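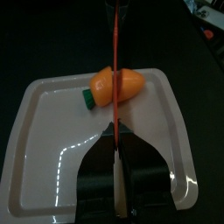
Greifer mit rotem Spielzeugmesser über dem Tablett, dazwischen die beiden Hälften der Karotte.

Gevau, 9. Juli 2023. Der Wahlpflichtkurs Robotik der Technikerschule Gevau hat seine Projektphase zur zweiarmigen Handhabung abgeschlossen. Bearbeitet wurden Aufgaben aus dem Umfeld einer Spielküche: Schneiden von Spielzeuggemüse, Greifen von Bechern und Kästchen, Umgang mit Behältern und Deckeln. An dem Kurs nahmen 18 Studierende des zweiten Ausbildungsjahres teil. Die Leitung hatte Kvido Kadlec, Fachlehrer für Steuerungstechnik.

Der Aufbau besteht aus einer quadratischen schwarzen Tischplatte mit zwei seitlich angeordneten Armen. Schwarzer Stoff schirmt den Arbeitsraum gegen die Umgebung ab. Nach Angaben von Kadlec ließ sich damit die Streuung der Bilddaten bei wechselndem Tageslicht deutlich verringern. Aufgezeichnet wird mit Kameras am Handgelenk, oberhalb des Tisches und seitlich davon. Die Bewegungen gibt zunächst ein Mensch vor, anschließend wird aus den Aufzeichnungen ein Regler trainiert, der die Aufgabe ohne Bediener wiederholen soll.

Insgesamt entstanden seit Mai 473 Aufzeichnungen. Sie verteilen sich auf neun Aufgaben, von denen jede durch eine eigene Arbeitsgruppe betreut wurde. Jede Gruppe legte vor Beginn eine Startanordnung, ein Abbruchkriterium und eine Zielbedingung schriftlich fest. Durchgänge, bei denen ein Objekt vom Tisch fiel oder ein Arm in die Kraftbegrenzung lief, wurden gesondert abgelegt und gingen nicht in das Training ein.

Als anspruchsvoll gilt im Kurs die Arbeit mit Behältern. Beim Auflegen eines Deckels halten beide Greifer dasselbe starre Teil. Schon ein geringer Versatz zwischen den Armkoordinaten führt zu Verspannungen, die sich als Ruckeln in den Gelenkdaten zeigen. Die zuständige Gruppe kalibrierte deshalb vor jeder Sitzung neu und begrenzte die Geschwindigkeit beim Absenken. 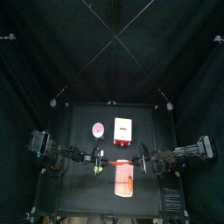 Zusätzlich wurde die Nachgiebigkeit der Regelung in der Hochachse erhöht, sodass der Deckel beim Aufsetzen leicht ausweichen kann. Ein Verkanten lässt sich dadurch nicht ausschließen, die Spitzenströme in den Antrieben gingen nach Auswertung der Gruppe aber zurück. Offen ist die Erkennung durchscheinender Kunststoffe. Die Kanten solcher Behälter werden von der Bildauswertung je nach Lichteinfall unterschiedlich gut gefunden, Reflexe auf glänzenden Flächen verschärfen das Problem.

Beim Schneiden liegt die Schwierigkeit an anderer Stelle. Der Griff des Messers bietet den Fingern wenig Auflagefläche, und ein Verdrehen um die Längsachse verändert die Lage der Klinge. Die Gruppe verglich zwei Greifpositionen und entschied sich für die weiter hinten liegende. Die Orientierung der Klinge wird vor dem Schnitt in einer Zwischenstellung über dem Tisch geprüft. Weicht sie zu stark ab, legt der Arm das Werkzeug ab und greift erneut.

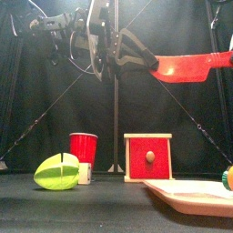

Greifer über dem Tisch: Messer im Greifer, dahinter Spielobst, Becher und Kästchen mit roter Front.

Für Verbrauchsmaterial, Kabel und Ersatzteile standen dem Kurs 3390 Euro zur Verfügung. Der Betrag stammt aus dem Sachmittelfonds der Schule und einem Zuschuss des Sondermaschinenbauers Prekden. Die Firma Olivares überließ der Schule außerdem ausgemusterte Profilschienen und Steckverbinder für den Ausbildungsbetrieb.

Die Ergebnisse sind in einem gemeinsamen Abschlussbericht zusammengefasst, der auch die verworfenen Ansätze dokumentiert. Er kann von Lehrkräften anderer Schulen über das Sekretariat angefordert werden. Die Aufzeichnungen gehen in anonymisierter Form an die Partnerschule in Nomthorpe, wo ein vergleichbarer Aufbau mit anderen Armen geplant ist. Geprüft werden soll dort, wie weit sich die trainierten Regler nach einer Anpassung der Kinematik übertragen lassen.

Im kommenden Schuljahr wird der Kurs mit einem neuen Jahrgang fortgesetzt. Vorgesehen sind eine feste Referenzmarke auf der Tischplatte zur schnelleren Kalibrierung und ein einheitliches Protokollformat für alle Gruppen. Anmeldungen nimmt der Fachbereich Automatisierung entgegen.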